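Paid Study: Teach Two Robot Arms to Set and Clear a Table

The Nguyen-Tran group is looking for adults to take part in a study on how robots learn household jobs from people. No experience with robots, coding or video games is needed. Sessions begin in September and are held in our lab at Forkel.

What the study is about

Our earlier work used a training method we call Nola. A person steers two robot arms through a task by hand, and a computer model learns to copy the motions. We trained it on 100 runs by one skilled operator. It did well when the dishes started where that operator always put them, and poorly when they were moved a few inches. When we trained it on the same number of runs split among 9 operators, it recovered from mistakes more often. We want to know why.

One idea is that different people make different small errors, and the model learns from watching them get fixed. Another is that people simply pick different routes to the same dish. The new study, Tondia, is set up to separate the two. 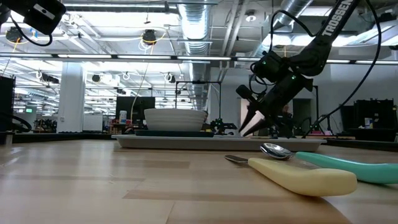
Bowls have been the hardest item for the model so far. The fingers have to come down on a thin rim, and a small error in height means a missed grasp. Flatware is next, mostly because of how low it sits on the table. We record every attempt, including drops and restarts, and you will not be asked to redo a run because it looked clumsy. Clumsy runs are part of what we are studying.

What you will do

You will come in for one visit of 125 minutes. Birdie Tran or Arlo Mbeki will show you the controls, and you will have 30 minutes to practice. After that you will do a series of short table tasks, such as moving a bowl or placing a fork, with breaks between them. At the end you will fill out a short form about which moves felt hard and which felt easy.
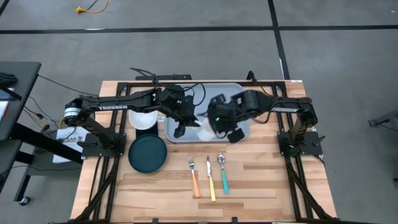 Half of the participants will be told what order to handle the dishes in. The other half can choose. You will be assigned to a group when you arrive, and we can't take requests.

Who can take part

You must be 18 or older, able to stand or sit at a control station for the length of the visit, and able to use both hands. Glasses and contacts are fine. Left-handed people are especially welcome, as our earlier operators were all right-handed. If you have steered these arms in one of our past studies, please pass this notice to someone else.

Pay and privacy

You will be paid $30 an hour, including practice and breaks, and you will be paid for the time you were here if you stop early. We save the arm motions and video of the work area under a participant number. Your name is kept in a separate file.

How to sign up

Write to Rochelle Pennington, study coordinator, through the contact form on the Forkel site. Put "Tondia" in the subject line and tell us whether mornings or afternoons suit you better. She will reply with open times, a consent form and directions to the building. Questions about the research itself can go to Gwendolyn Obi, who leads the study.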